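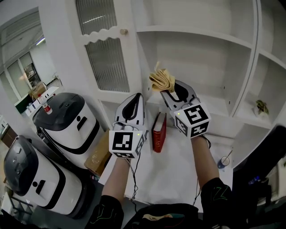 Surnik is my list of everything that lives in and on the white cabinet in our reading corner, and this README is for anyone who wants to use it or fix it. I started it in July when I got sick of hunting for things I knew I owned. The cabinet itself is a big one, with a ribbed glass door on the left (scalloped edge, little round wooden knob, I love that knob) and open compartments on the right. The plant gets the lower right shelf and it stays there, please don't reassign it! The red hardcover with the gold lettering on its spine is entry 32, and it's the one I use to test every change to the list, so if you break entry 32 I will notice.

What's in the folder

items.txt has one line per thing, 107 lines at the moment. Each line is a number, a short name, a home and a note. The home is where the thing goes after dusting, which may have very little to do with where you found it.
homes.txt has the names of the shelves. "Door" means anything behind the glass. "Open" means the compartments.
cloths.txt is the dusting log. Dry cloth for books, always, and a damp one for shelves and the tabletop.

How I write entries

Color first, then what it is: "red hardcover," "clear cup." I tried sorting by title and gave up at entry 74 — half my books have spines too faded to read from a chair. Books stand upright. If one won't stand by itself, put "leans" in the note and I'll find it a neighbor.

Known problems

Cups wander. I've stopped giving them a fixed home and just write "Open, front."
The Plurkon boxes are still listed under their old shelf names from the Cabral apartment. I'll get to it.
Numbers over 1,000 are reserved for loaned books, and there aren't any yet.

Last updated August 8, 2010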